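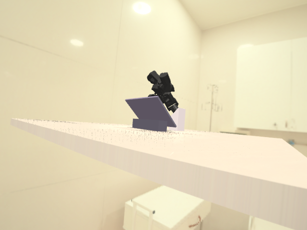 *The black arm at the table, in the simulated room at the Sustena open day.*

Sustena opened its Clirkadthorpe office to the public on Wednesday, June 26, 2019, and most of what visitors came to see was on a screen. The company builds simulated rooms in which robot arms practice small handling jobs. It is a modest outfit with 12 people on the payroll.

The engineer who ran the demonstration has been there since the second year. She asked that we leave her name out, as her work is shared with a client, and then talked for most of the afternoon.

"People walk in looking for the arm," she said. "We have one, but it's over at the Atallah building this month. What I do all day is in here." She tapped the monitor.

The room on it was made to look like part of a clinic, with cream walls, a large cabinet and something like an IV pole at the back. On the table were a purple object with a tilted panel and, next to it, a plain white block. The arm stood behind the panel.

I asked why the things on the table were so simple.

"Because I want to know what went wrong," she said. "If I put a detailed box of gloves there and the arm misses it, I've got 9 things to check. With a block I've got 2. Either it judged the distance badly or it picked a bad path."

The tilted panel makes the path harder to plan, she said. An arm has to come over or around it to get to whatever is on the other side.

"A person does that without thinking. You reach behind the cereal for the sugar. For us that was most of December."

The software that plans the movements is called Grekgate. She described it as stubborn. Early versions liked to take a long loop over the top of everything – safe, but far too slow for a client to accept. The current one goes closer to objects and slows down as it does.

A visitor behind me wanted to know if the walls needed to be so shiny. She said yes. Glare confuses cameras in real buildings, so the team leaves it in.

Would she trust the arm in a real clinic?

"To move supplies at night, with the door shut, fairly soon. With patients in the room, no. I'd want a lot more hours on it first."

She had 2 more groups to take through before closing. The next one was already in the hallway – mostly students, and a man asking where he could park.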